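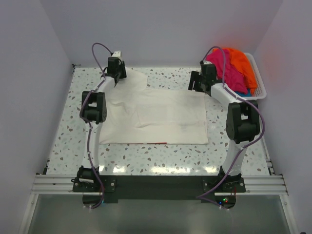
A cream-white garment laid out on a terrazzo-patterned tabletop

How to get your first EP out without losing your mind

I put out my first four songs in September under the name Nirura, and I made pretty much every mistake you can make, so let me save you some trouble!

Step 1. Pick the songs and stop. I had way more demos than I needed and kept swapping them in and out. My friend Poonam Khurana finally made me choose four and hide the rest in a folder (it's still there, I don't open it).

Step 2. Get the mixes to match. Play the songs back to back on cheap earbuds, then in a car. If you keep reaching for the volume knob between tracks, they need another pass. Chin-lung Lo did mine and turned my vocals down on every single one. He was right, ugh.

Step 3. Export WAV files and name them properly. "final_final2" is going to haunt you when you're uploading at midnight.

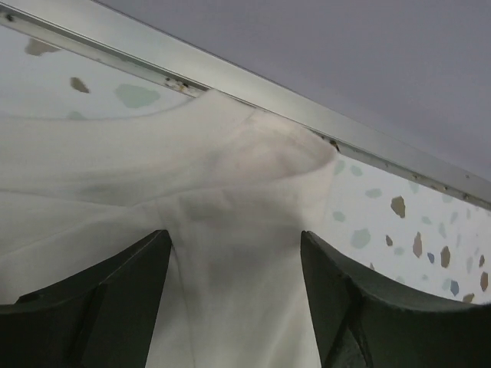

White cloth, close up

Step 4. Sort out the splits before you upload anything. Write down who wrote what and have everybody sign it, even if it's just you and your drummer.

Step 5. Give yourself at least 4 weeks before release day. You'll want that time for pitching to playlists and bugging local radio.

Step 6. Tell actual people. I sent 70 personal messages and got way more listens from those than from any post I made. Start with the folks who come to your shows, and send them the link to the song you'd play them first.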